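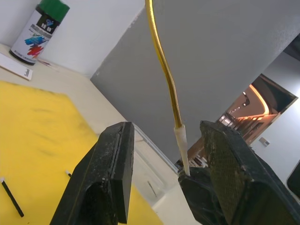
有读者在上一篇底下留言说，国宾馆开放日他三年前去过一次，排队排到天黑，最后看到的是一张桌子和两排椅子，讲解员告诉他两国总理在这里“坦率地交换了意见”，他看了半天椅子，没看出坦率来。他劝我省下火车票钱，在家看新闻联播式的会见画面，角度还好些。

留言我是在去Clidosov的火车上看到的，票已经买了，而且是不能退的那种。所以这一篇就当是对他的答复，写得长，中间有些地方和外交没有什么关系，赶时间的可以直接跳到礼品库那一段。

先交代一下背景。Celtitz宫是Clidosov城西的国宾馆，来访的元首、政府首脑和级别高到需要警车开道的人都住在那里。每年十二月，礼宾局把它打开给公众看，名义上叫“外交走进市民”，市民走进去的部分反而没有写在名字里。今年比往年热闹，原因大家都知道：Humska那边的总统答应了来当国庆主宾，请柬发出去很久，回信拖了很久，两边的发言人在这段时间里说的全是“正在沟通”。后来总算答应了，报纸上用的标题是“欣然接受”。拖成那样还能欣然，我对翻译处很佩服。

火车晚点。到站以后要换22路公交，站牌上写着终点Celtitz宫，可是车到宫前一站就让所有人下去，司机说前面封路。问封到什么时候，他说封到开。于是一车人沿着河边往前走，队伍拉得很长，像一个没有旗子的代表团。路上冷得很，河面上有雾，有一家卖热酒的摊子，价格已经是国宾级的了。

入口在东侧门。正门是给国宾走的，平民走东侧门，送菜的走西侧门，据说记者走哪个门要看当天气氛。安检的人态度很好，就是不太爱说话，把我的包翻了一遍，拿出一个苹果看了看，又放回去了。前面一位女士带了一束花，被问是不是要献给谁，她说是刚从菜市场过来的。花也放行了，贴了一张小标签。

进去之后领一张参观单，上面印着路线，一共六站：前厅、签字厅、会谈厅、宴会厅、礼宾局陈列室、礼品库。全程按单子上的说法是2小时，我走了将近三个半小时，有一半时间是在等前面那一组离开前厅。前厅的地毯是红的，这没有什么可说，值得说的是讲解员花了很长时间讲这条地毯怎么铺。来访者级别不同，地毯铺到的位置也不同：国家元首铺到车门，政府首脑铺到台阶，部长铺到门槛以内。有人问那副部长呢，讲解员说副部长一般走得快。

我起初以为她在开玩笑，后来发现她整场都是这个语气，也就分不出来了。

签字厅比电视上小很多。长桌，绿呢桌布，两支笔，两本夹子。历年在这里签过的文件，墙上挂了一块牌子，列得密密麻麻，最有名的当然是和Humska的界河协定，两国为河中间一个沙洲吵了很多年，沙洲上没有人住，连树都没有几棵，涨水的时候干脆看不见。协定签下来那年沙洲又被水冲走了一大半，剩下的部分归谁，条文里写得清清楚楚，地图上已经找不到了。牌子上对这件事只字未提，只写“历史性”。

旁边一个小学生问他爸爸，签字的时候要是写错了怎么办。他爸爸说不会写错。讲解员听见了，纠正说写错过，有一年对方的大臣把名字签在了我方那一栏，全场鼓掌，照片也拍了，晚上由两边的秘书坐在宴会厅后面的小房间里重新弄了一份。她说这个故事可以讲，是因为那届内阁已经不在了。

会谈厅就是留言的读者看到的那个房间。一张桌子，两排椅子，他讲得没错。不过我在里面多待了一会儿，发现还是有东西可看。椅子是一样高的，这一点礼宾局很看重。早年的椅子不一样高，主人这边高出一截，客人坐下去像是来借钱的，后来有一位客人自己带了坐垫来，第二年就全部换了。桌子中间摆花，花不能高过下巴，免得双方谈了半天只看见百合。水杯放右手边，同声传译的耳机放左手边。谈不拢的时候，讲解员说，一般是先动水杯。

她还让大家试坐。我坐的是客方第四个位子，按单子上的说明，是经济事务方面的随员。坐在那里看过去，对面的墙上有一幅很大的风景画，画的是山，山上有一小块补过颜色的地方。随员开会的时候大概都在看那一块。我坐了不到一分钟就走神了，对外交工作的艰苦有了一点体会。

宴会厅关着半边，里面在为国庆晚宴排桌子，只能从绳子后面看。承办的公司叫Cadwaladr，来了好几辆车，停在院子里，车身上有大字，想不看见都难。这家公司的名字我以前在议会质询的记录里见过，有议员问为什么国宴连着几年都交给同一家做，政府的答复是经过了竞争，参加竞争的也就它一家。那份答复我印象深，是因为全文只有三行，其中一行是感谢议员的提问。

菜单在绳子旁边的架子上，印了让人随便拿，不过都是往年的。今年的还在谈。Humska那边的饮食要求据说写了好几页，主要是不吃什么。我拿了一份前年的，前菜是鹿肉冻，主菜是鲈鱼，甜品的名字用了来访国国歌里的一句词，听上去很庄严，其实是梨。 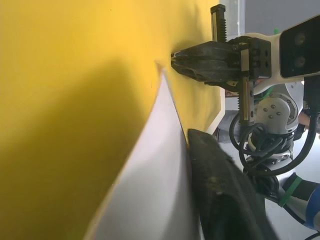 开放日要不要事先报名？要在礼宾局的窗口登记，带身份证件，外地人也可以登记，每人最多带一个孩子，登记之后领到的时段不能改。

我的时段是上午十点十五分，晚点的火车没有把这个考虑进去，好在东侧门查票的人看了一眼我的单子，又看了一眼我的鞋，什么也没说就撕了票。我的鞋那时候已经全是河边的泥。同组有一对从北边来的老夫妻，时段是前一天的，也让进了。这一点要给礼宾局记一笔好的，外交部门对公众的灵活性，比它对邻国的大得多。

陈列室在二楼。楼梯口贴着一张通知，说本室部分展品因外借暂时撤下。撤下的是什么没有写，柜子里的说明牌倒还在，所以可以对着一块空绒布读完一段很详细的文字，讲这枚勋章的珐琅工艺。我问看展厅的人借到哪里去了，他说借给Humska了，那边下个月有一个两国友好的展览。什么时候还？他说这个也正在沟通。

陈列室里最有意思的是一本礼宾手册，放在玻璃柜里，翻在讲座次的那一页。手册全书352页，座次占了差不多三分之一，剩下的三分之一讲称谓，再剩下的讲天气。讲天气那部分我本来以为是雨伞，后来读了旁边的复印件才知道是讲寒暄：第一次会见可以谈天气，第二次会见仍然可以谈天气，第三次会见如果还在谈天气，随行人员应当注意。复印件卖一份小册子的钱，我买了，回来在火车上看完了一半，比我预想的好看。

手册里有一节讲旗。国庆那天从火车站到Celtitz宫沿途要挂140面旗，两国各半，从车站数起单数是主人的，双数是客人的。这里面有一个麻烦，就是Humska的国旗上下颠倒以后看起来和正着几乎一样，只有角上那颗星的位置不同，而挂旗的工人站在梯子上，是从下往上看的。前些年挂反过一面，挂了一上午没有人发现，后来是Humska使馆的司机打电话来说的。现在的规定是每面旗的旗套里缝一条白线，白线朝上。我回去的路上抬头找过白线，从地面上看不见，只能相信它在。

下面这一段讲的是午饭，和外交没有关系。宫里不供应公众吃饭，院子里有一个棚子卖汤和面包，Cadwaladr的人自己也在那里排队。汤是豆子汤，很咸，面包是好的。我和同组的几个人站着吃，话题自然到了主宾的事上。有人说Humska总统最后还是不会来，理由是他们那边春天要选举，选举前到我们这里站在检阅台上，回去不好交代。有人说正因为要选举才会来，检阅台上风大，头发一吹，照片显得有魄力。那对老夫妻里的老先生听了很久，说他小时候国庆的主宾是从来不预告的，到了当天大家看车里坐的是谁，有一年车里坐的是气象局的局长，因为原定的客人飞机没有起飞。他太太说他记错了，是水利局的。

两个人为这件事争到汤凉。我查过，报纸的数据库里那一年的国庆版没有登主宾的名字，只登了检阅的部队，所以他们可以接着争下去。

下午先看礼品库，这是参观单上的最后一站，也是我坐火车来的主要理由。各国送的礼物，能吃的当年就吃掉了，不能吃的都在这里。库里登记在册的礼品有1,025件，展出来的只是一小部分，按洲摆，洲里面再按字母。这样摆的好处是没有哪一国可以抱怨位置，坏处是一把镶宝石的弯刀旁边紧挨着一个印了某国地图的保温杯，两张说明牌用的是同一句话：象征两国人民深厚情谊。

保温杯的牌子后面还多一句，说该国面积据杯上地图有所扩大，我方收礼不代表对地图的承认。我觉得全馆写得最好的就是这一句。

Humska的礼物单独占了一个柜子，因为是邻国，来往多，情谊积得快。可以看出关系好坏的年份：好的年份是瓷器和油画，一般的年份是画册，不好的年份是本国领导人的讲话集，精装，还有一年是讲话集的第二卷，第一卷没有送过。讲解员说礼宾局写信去要过第一卷，凑成一套好入藏，对方回信说已经绝版。

柜子最下面一格是一只铜钟，沙洲协定那年送的，底座上刻着两国文字的“同一时刻”。钟是停的。两国当时差一个小时，钟该走哪一边的时间，接收的时候就有人提出来了，商量的结果是先不上发条。后来Humska改了夏令时，又改了回来，现在一年里有一半时间两边其实是一样的，可是也没有人再去提上发条的事。

我在这个柜子前面站得太久，后面一组已经进来了，他们的讲解员讲的和我们的不太一样。按她的说法，钟是因为机芯坏了。两位讲解员都很有把握，而且隔着柜子互相点了一下头，像两国发言人在走廊里碰见。
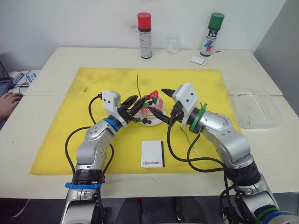
库里还有一面墙放的是退回来的礼物。这个我以前不知道，参观单上也没有。我们送出去的东西，有时候因为对方的法律规定收礼不能超过某个价钱，过一阵子会附一封信退回来，信写得极其客气，读起来比收下还感动。退得最多的是本地的水晶，大概水晶看起来总比实际要贵。有一只水晶天鹅前后送过三个国家，都退了，脖子上的裂纹是第二次路上弄的，第三次送的时候裂纹朝里放。讲解员说这只天鹅现在不送了，礼宾局的人对它有了感情。

出口处照例有一个小店。卖的是印着Celtitz宫的明信片、小旗，还有一种巧克力，做成席位卡的样子，上面可以请店员用糖霜写名字和头衔。头衔随便写，店员不审。我前面的人写了“特命全权大使”，小学生写了“国王”，他爸爸犹豫以后写了“随员”。我让写“观察员”，字数多了，糖霜挤到了边上，“员”字只剩一半。

小旗有两种，我方的和Humska的，成对卖，不能单买。问能不能只要一面，店员说上头规定要体现对等。那就买一对。回去的路上Humska那面的杆子断了，我希望这在外交上没有含义。

再说点实用的。东侧门外面没有存包的地方，大包进不去，前面有人只好轮流在外面看包，轮流进来看地毯。院子里的厕所只有一处，在棚子后面，队伍比礼品库的还长。轮椅可以走西侧门，要在登记时说明，不说明的话当天要等人去拿钥匙，我看见有一位老太太等了很久，拿钥匙的人回来以后道歉的规格倒是很高，起码够得上部长级。讲解只有本国语和英语，英语那组人少，进每个厅都快一截，不在乎听漏几个笑话的可以跟那一组。

下午四点清场。清场之前所有人会被请到前厅看一遍迎宾的演练，礼兵是真的，国宾由礼宾局的工作人员代替。代替的那位身材不高，穿着自己的大衣，从一辆黑色轿车里出来，地毯铺到了车门口，所以按上午学的，他是元首。军乐队奏了Humska的国歌，奏到一半停下来，指挥和礼宾局的人小声说了几句，又从头奏了一遍。代替的元首一直站得很直。奏完他和站成一排的人逐个握手，握到末尾多出来一个人，是刚才那个小学生，不知道什么时候从绳子底下钻过去的。元首也和他握了。

演练的人后来告诉旁边的观众，真到那天这一段要在十一分钟内走完，今天用了十九分钟，差的时间主要在国歌上。乐谱是Humska使馆给的，有两个版本，一个长一个短，短的那个据说是给体育比赛用的。国庆用哪个，要等对方确认。这件事我回来以后特意留意了新闻，发言人在例行记者会上没有提到国歌，有记者问主宾的日程是否有变化，回答是目前没有可以补充的。

回答那位留言的读者：排队的情况比您那年好，天黑之前能出来。会谈厅还是一张桌子两排椅子，椅子重新包过面，浅灰色的，不太耐脏。坦率我也没有看出来。礼品库是前年才开放的，您那次应该没有赶上，单为那句关于保温杯的说明，我觉得火车票钱不算白花，当然我的票本来也退不了。

回程的22路在封路那一站等了很久。来的时候下车的地方现在停着几辆运栏杆的卡车，工人正把栏杆卸下来沿路摆开，旗杆已经立好了，旗还没有挂。司机说晚上要试灯，试完灯再挂旗，挂完旗再试一次灯。有人问他国庆那天这趟车还开不开，他说没接到通知，上一次也是当天早上才接到的。

小册子的后半本还没有看完，讲的是送客。翻了一下，比迎客薄很多。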